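The Segers Adjustment

Josefien Hoekstra arrived at the Patedthorpe branch on Wednesday at 8:40 and was given a desk, a lamp and the Stivance ledgers. Her instructions covered one page. She was to establish why the water accounts for the lower town did not close.

The shortfall was 739 gallons a day. It did not vary with season. Leaks vary. A cracked main loses more in January, when the ground moves, and a bad meter drifts in one direction until it is replaced. She wrote this down and underlined the word "drifts".

1. The Meters

Eifion Eynon had read the lower town meters on foot for eleven years. He carried a Plurero gauge in a canvas case and entered his figures in pencil. He answered questions in the order they were asked.

"Which properties have you stopped reading?" she said.

"None."

"Which have you started?"

He considered this for longer than the first one.

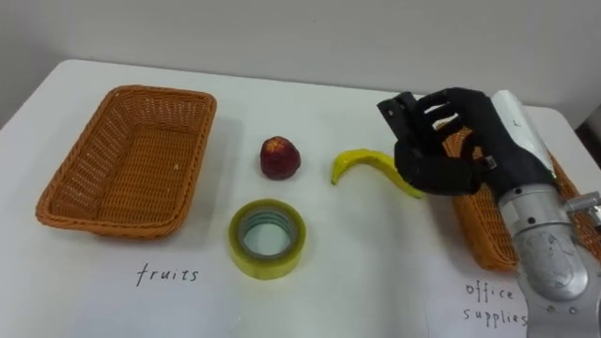
"The Segers house," he said. "It was never on the list. I put it on myself, after the old man died."

She found the entry on the last page of the route book. The supply line was a half-inch pipe, laid before the district was metered, rated for 2,000 gallons a day. Consumption was given as zero in every quarter. The handwriting was neat and the pressure of the pencil was even, as if the figure had been copied from the line above.

2. The Valve

They walked out at noon. The chamber was in the lane behind the house, under an iron lid that took both of them to lift. The valve was open a quarter turn. Downstream of it the pipe ran 50 feet to a stone trough, which filled and spilled into a ditch, and the ditch fed the allotments.

"He left it like that," Eynon said. "There were beans in by then."

Hoekstra timed the flow with a bucket, three times, and took the mean. It came to the missing amount within the error of the bucket. 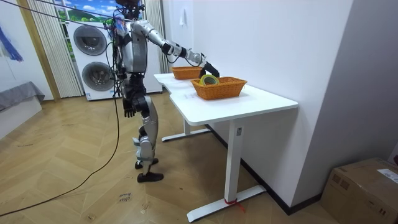
3. The Report

The form allowed four causes: leakage, meter fault, theft and clerical error. She read the definitions twice. Theft required a beneficiary with an account, and the allotments had none. Leakage required a defect, and the valve was sound.

The fine for an unrecorded supply was over 3,000, payable by the reader of the route.

She wrote "clerical error - omitted outlet" and assigned the trough a number. Under the name of the consumer she entered the lane. Then she set the lower town total against the main and drew two lines beneath it.

Eynon came in at five with the route book. He turned to the last page, erased the zero, and waited with the pencil for her to read him the figure.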